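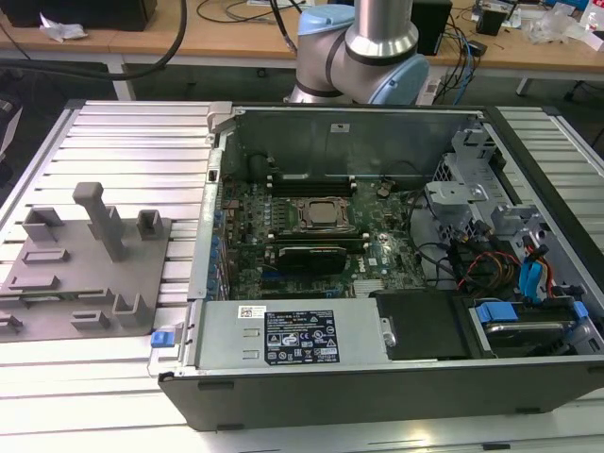

Tia Goodall wrote to me after the last post to say that I should give up on memory modules and start with screws, as a screw either comes out or it doesn't and the arm can feel the difference. I've had her email open for a week. She is probably right about the screws, but I had already printed the fixture plate by then, so memory it is for now.

For anyone new, the project is called Skorau and the aim is modest. I want the arm to take the useful parts out of old office desktops and put them down in known places, with me doing as little as possible. The memory comes first, then the hard drive, then the graphics card if there is one. The processor can wait. I don't trust myself near a socket with anything that has motors in it.

The case goes on its side on the slotted table with the panel off. I do the panel by hand. Laying it down means the arm comes at the board from above, and the latches at the ends of the memory slots point up where a fingertip can get at them. The trouble is the drive cage side. The power and data cables bunch up over there and they never sit the same way twice. I tried tying them back with a bit of string, which worked, but it took longer than pulling the drive out myself would have done.

The fixture plate is the third version. The first was too thin and lifted at the corners. The second was fine apart from the holes, which I had spaced from memory and not from the table. This one is grey because that was the spool I had. The T-shaped post in the middle is what the arm touches to find out where it is, and the bracket and the blocks are places to rest parts while it changes its grip. Not all of them have earned their keep. The L-shaped holder is in the wrong spot, and if I print a fourth I'll move it.

Stavros Pavlović asked how I'm dealing with the force on the latches. Badly, at first. I was moving to a fixed height and hoping. Now the arm comes down slowly and stops when it meets resistance, then pushes outwards in small steps until the resistance drops. I set the limit at 8 newtons, which is enough for the latches I've tried and not enough to bend a board. The slow part takes ages to watch. I usually go and make tea, with the stop button in my other hand as far as the cable allows.

Results so far: over the holidays I ran the latch routine 300 times on the same board, and it opened the latch cleanly on 82 per cent of them. Most of the misses came when I had nudged the case and not run the touch-off again. I'm going to clamp the case down properly before I touch any more code. I have some rubber-faced clamps on order from Gritatis that should fit the slots.

Jobs left for this month:

Clamp the case.
Move the speaker off the desk behind the arm, as it buzzes when the joints are powered.
Route the thick black cable somewhere it can't swing.
Write back to Tia about screws.

Posted January 2024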